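The Inga Board: Project Report
Addale College, Design and Making course

We started in October with a very simple wish, which was to make a board game for the hands. No dice, no points, just a board with raised parts and sunken parts and some loose pieces that belong in particular places. Gunnel had one like it at her grandmother's house in Kevport when she was small and could talk about it for a whole lunch break (she did, more than once), and by the end of that week we had a name for ours, Inga, after the grandmother.

The first two weeks went to drawing. We must have filled every scrap of paper in the studio with pegs and slots, and most of those ideas were far too clever. Rosaura kept asking what a person would want to pick up first, and that question threw out a lot of our drawings, including a spiral one that we were both rather fond of. What we ended up with is a plain white board with four straight sides, and the color is saved for the pieces. 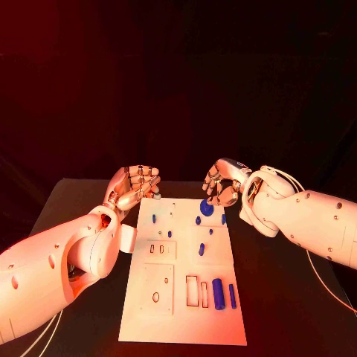 Blue was Rosaura's choice. We had a long argument about red, and a shorter one about yellow, but blue won once we had tried it next to white under the studio lights. It is such a friendly color on a table! A piece can be quite small and your eye still goes right to it.

Surroundings turned out to matter more than we had planned for. Our own desks are pale and scratched, and the white board got lost on them. So we moved to the dark table and put the black curtain up behind it, and all at once the outline of the board was crisp. Flivby, the fabric shop on the corner, let us have the cloth at a student price, and we would like to thank them for that and for their patience while we unrolled nearly everything they had.
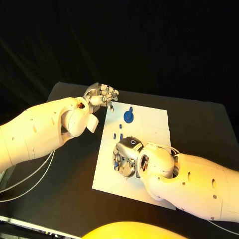
White board and small blue piece, on the dark table.

The part of the report we most enjoyed writing was the part on sizes. A piece that is too flat is a nuisance to lift, and one that is too tall tips over if you are careless. We wanted something short and wide that you can get a thumb and fingers around without thinking, and we tried 14 versions before we were both happy. Gunnel would have stopped at the sixth. The notes from those afternoons are in the appendix, coffee rings included, and we have left the grumpy remarks in.

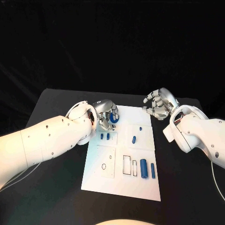

Words by Gunnel Viklund and Rosaura Villca
Saturday, December 3, 2022

Looking back over the notebooks, we can see that we spent too long on the drawings and too little on the spacing. Fingers need room. If two raised parts stand close together you end up nudging one thing while you reach for another, and that takes all the pleasure out of it. Next time we would cut paper shapes and push them about on the table on the very first day.
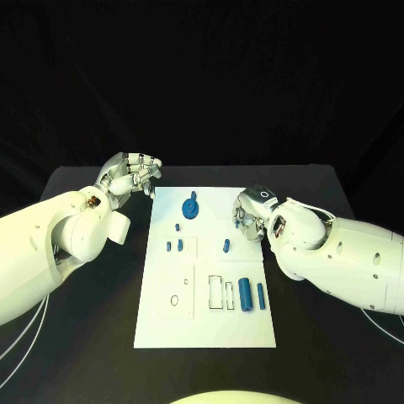
We would also like to give the far corners more thought, as they are a stretch for anyone with short arms, and Rosaura speaks from experience there. The budget was 200 dollars and we stayed inside it, mostly by borrowing. Drawings and the list of sizes are in the studio cabinet, second drawer, for anybody who wants to make an Inga of their own.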